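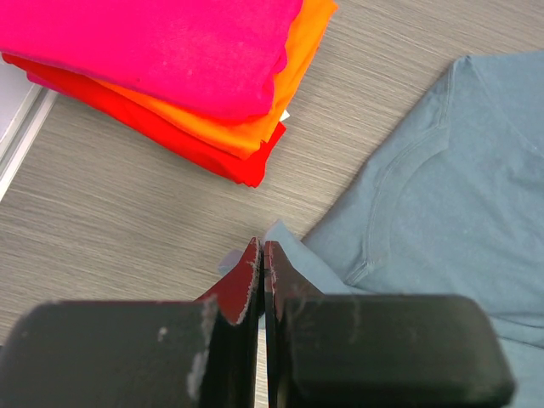
Why Does Popcorn Pop?

Have you ever stood in the kitchen with your ear near the pot, waiting for that very first pop? I have done it more times than I can tell you, and I am a grown-up with gray hair and a perfectly good chair to sit in. First there is nothing. Then there is one little tick against the lid, then another, and then the whole pot goes wild! So let's find out what is going on in there.

Popcorn is a kind of corn, but it isn't the same kind you eat off the cob in summer. Sweet corn is picked while it is soft and juicy. Popcorn is left on the stalk until the ears are dry and the kernels (that's the word for the seeds) are as hard as little pebbles. If you try to bite one, your dentist will be very cross with you, so please just look at it instead.

Every kernel has an outer coat called the hull. The hull of a popcorn kernel is very strong, and it has no holes for steam to sneak out of. Inside the hull is a lot of starch, the same sort of stuff that makes potatoes filling and gravy thick. And tucked in with the starch, where you would never think to look for it, is a tiny bit of water. Even though the kernel feels dry as a bone, the water is in there.

Now we turn on the stove (or rather, your grown-up does). The kernel gets hotter and hotter, and the water inside begins to turn to steam. Steam wants a great deal more room than water does. Think of trying to stuff a huge, puffy winter coat into a lunch box and then sitting on the lid. The steam pushes on the hull from the inside, and the hull holds on tight. All this time the starch is getting softer, until it is something like warm jelly.

At last the hull can't hold on any longer. It splits, the steam rushes out, and the soft starch puffs up into a foam with thousands of tiny bubbles in it. The foam meets the cooler air and sets almost at once. There's your popcorn! The kernel has turned itself inside out, and those annoying brown bits that get stuck in your teeth are pieces of the broken hull.

The names of the shapes

People who sell popcorn have names for the shapes it makes. A piece with lots of wings sticking out is called a butterfly or a snowflake. A piece that is round like a ball is called a mushroom, though there isn't any mushroom in it. Butterfly popcorn is light and tender and is what you mostly get at the movies. Mushroom popcorn is tougher, so it is the one candy makers like for caramel corn, where it has to be stirred and tumbled without falling to bits.

Why do some kernels never pop?

At the bottom of nearly every bowl there are a few sulky kernels that didn't do anything at all. Some people call them old maids, and my grandmother called them duds. Most of them had one of two troubles. Either the hull had a crack, so the steam leaked away quietly before it could build up a good push, or the kernel had dried out too much and there wasn't enough water left to make steam with. This is why you should keep your popcorn in a jar with a tight lid. A bag left open in the cupboard since February is going to give you a lot of duds, I'm sorry to say.

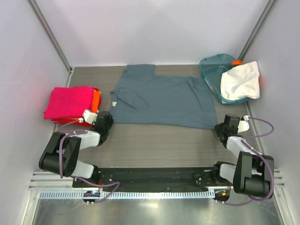

Lihua Yu wrote in to say that she saved a jar of old popcorn by adding a spoonful of water, shaking it well, and leaving it shut for 3 days, and that her family could hear the difference from the next room. I tried it with my own jar, and it did help. Be sparing with the water, though, as too much will make the popcorn chewy, and kernels left damp for a long time can go moldy.

Something to try at home

Ask a grown-up to help you with this one, for the pot gets very hot. Count out 32 kernels and pop them in a covered pot with a little oil. When the popping slows to almost nothing, turn off the heat and wait a bit before the grown-up lifts the lid, in case of stragglers. When everything is cool, count your duds. Then do it again with 32 kernels that have had a tiny nick cut in their hulls (that part is a grown-up's job too). Which batch do you think will have more duds? Write down your guess before you start, and no changing it afterward!

Once you have finished counting you may put on a little melted butter and salt, or cinnamon and sugar if you are like me, and eat the results. One more thing: popcorn is not a good snack for very small children, who can choke on it, so if you have a baby brother or sister, keep the bowl up high and find them something softer.

Words to remember

Kernel: a seed of corn.
Hull: the hard coat on the outside of the kernel.
Starch: the food stored inside the seed.
Steam: what water becomes when it gets very hot.

Written by Kanchan Bhatia
Nov 17, 2022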